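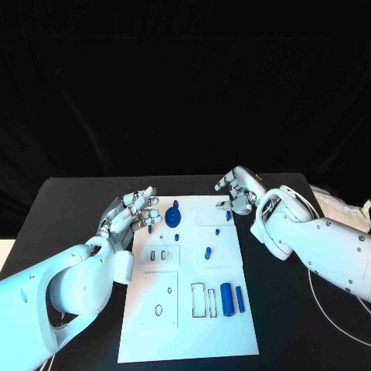

Yee-man Tsai
Thread starter, Moderator (Blackout & Window Coverings)

Okay, long post, get a drink. I finally finished the bedroom curtains I was whining about over the winter and I want to write the whole thing down while I still remember it, and also I have a question about hems at the end that I would love some opinions on.

Background for anybody who missed the first thread: we moved to Brerkwood last July into an upstairs apartment with one enormous window facing a parking lot. The parking lot has a light. The light is the color of a cheese cracker and it comes straight in over the bed. My husband works nights and sleeps days, so between the light and the sun there was no hour when that room was dark. We tried a roller shade (glowed down both sides like a UFO landing), we tried foil (the landlord had thoughts), and then I said fine, I own a sewing machine.

Fabric first. I ordered swatches from three places and taped them all to the window for a week. The "blackout" polyester ones were the darkest but they feel like a shower curtain and they crackle when you close them. The one I loved was a plain black cotton sateen, heavy, no coating, and I lined it with a separate black lining. Total for the fabric was 705 dollars, and yes, I said a word out loud in the store. It's a big window. I bought extra for fullness and I don't regret it, because skimpy curtains look like bedsheets no matter how nice the cloth is.

Stuff I did right: washed everything before cutting. The sateen shrank a LOT in length and almost nothing in width. If I'd cut first I'd be posting a very different thread.

Stuff I did wrong: I ironed the face side. Black sateen goes shiny if you so much as look at it with a hot iron. There's one panel with a streak down it the exact shape of my impatience. It's hanging on the side behind the dresser now.

The heading is plain pinch pleats, done by hand, on buckram. I know people love the tape but mine kept slumping. The rod is an Aidoo wraparound, the kind that curves back to the wall at each end, and let me tell you, that was the difference. The side glow is gone. I could have had mediocre curtains on that rod and been happy.
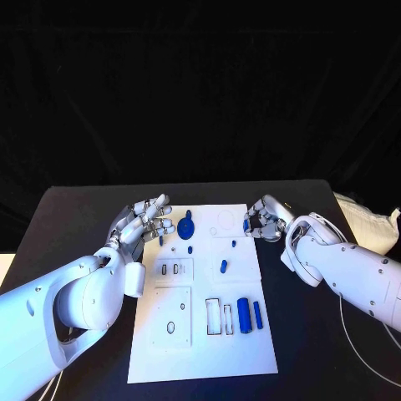 So, the hem. I left it basted for two weeks so the cloth could drop, and it did drop, but unevenly, and now I've got one panel kissing the floor and the other hovering above it. I measured from the top like the book says. Do I re-cut the bottom level to the floor and let the measurements be whatever they are, or do I take the long one up and leave the short one? And do I add weights? I've got a bag of those little covered drapery weights and I keep reading that they make cotton hang worse over time.

Go easy on me, my eyes are shot from sewing black thread on black cloth at night.

____

pleatsandthankyou
Posted February 25, 2021

Congratulations!! I remember the foil. I was rooting for the foil.

Level it to the floor, always. Floors in apartments aren't straight and nobody is going to lie down with a tape measure and check that your panels match. Pin it while it's hanging, have somebody else step back and look, then take it down and hem. I do a double 4 inch hem on anything heavy.

Yes to weights, in the corners only.

____

oldbobbin
Member, Dresargate

I'm going to disagree on the weights. I made lined cotton drapes for our front room a long while back with weights in every corner and by the second summer there were little pouches hanging down like a basset hound's cheeks. Took them all out. A good deep hem is plenty of weight for sateen, especially doubled.

Also 705 dollars?! I'm not criticizing, I'm just sitting down.

____

Yee-man Tsai

Haha, I was sitting down too. It was the lining that did it. I figured lining would be the cheap part.

oldbobbin, were yours sewn right into the hem, or loose in the fold? I've seen it done both ways.

____

oldbobbin

Sewn in, through the fold. Maybe that was my mistake. My sister-in-law tacks hers to the seam allowance with one loop of thread so they swing free, and hers look fine. But hers are also linen and she only opens them at Christmas.

____

pleatsandthankyou

That's the way I do it, one loop to the seam allowance. If you sew it to the hem itself then of course you get the basset hound.

____

marnie_r

Jumping in with an unpopular opinion: you didn't need sateen. You needed a decent drapery lining and any fabric you liked on top. The lining does the blocking. I have pale yellow curtains in my kid's room with a three-pass lining behind them, and at noon you can't find your own hand in there. People see "dark room" and go straight to black cloth, and then they live with black cloth, which shows every cat hair ever shed.

____

Yee-man Tsai

I knew somebody would say this, and you're probably right about the blocking! But I wanted the black. The wall behind is a warm gray, and when the curtains are closed the whole side of the room kind of goes away and I find it really restful. With the coated linings it was the smell that put me off. The swatch I had was still giving off that new-raincoat smell after a week on the window.

The cat hair I can't defend. I bought a Peleck brush, the rubber one, and it lives on the windowsill now.

____

marnie_r

Fair about the smell. Mine aired out in a month or so, but I had them on the porch railing for most of that and my neighbors asked if I was okay.

I'd still tell anybody reading this thread on a budget to spend on the lining first. You could do my whole window for a lot less than yours, and if the kid decides she hates yellow I can change the face fabric and keep the rest.

____

dustruffle

Chiming in on black cotton specifically. It fades. Mine are in a south window, and the leading edges went a sort of tired brown in three years, in stripes, wherever the folds stick out toward the glass. The lining helps if it's on the window side and you never leave them half open. I always left them half open. Rotate your panels left to right once a year and it's less noticeable.

On the shiny streak, try steam from the back with a damp cloth, then brush the face with a soft clothes brush while it's still warm. Don't press, just hover. I rescued a skirt that way. Some of it may stay, depends how hot you got it.

____

pleatsandthankyou

I'm not convinced by the rotating thing. All you get is two faded edges where you had one. I'd rather have the fade stay put next to the wall where the stack is.

____

dustruffle

Two lightly faded edges beats one that looks like it was dipped in tea, is my thinking. But I see your point if they're mostly parked open.

____

Yee-man Tsai

They're mostly parked closed, with my life, so rotating it is. Except for the streaky one, that one stays behind the dresser until I've tried the steam trick.

Update on the hem! I pinned it level to the floor last night with my husband standing at the door going "left, more left, no, your left." The floor drops toward the closet, quite a bit. So my measuring was fine and the building is crooked, and I feel a hundred percent better about myself. I'm going to do the double hem, no weights to begin with, and if the corners flip out I'll add them on a loop.

One more thing while I have you all here. Thread. I used all-purpose polyester for the seams, but for the hem I'd like to do it by hand with a blind stitch. Silk? Cotton? Does it matter on something this heavy?

____

oldbobbin

Poly, same as the seams, waxed so it doesn't tangle. Silk is lovely to sew with and I wouldn't spend it on a hem that's going to get vacuumed. Keep your stitches loose or you'll see a dimple every inch when the sun hits it from the side.

____

marnie_r

Agree on the poly. And put a white towel across your lap while you work. It sounds silly, but you can see the edge of the black against it and your eyes won't hurt as much.

____

Yee-man Tsai

The towel! I've been doing this on a navy comforter like a fool. Going to get one out of the closet right now.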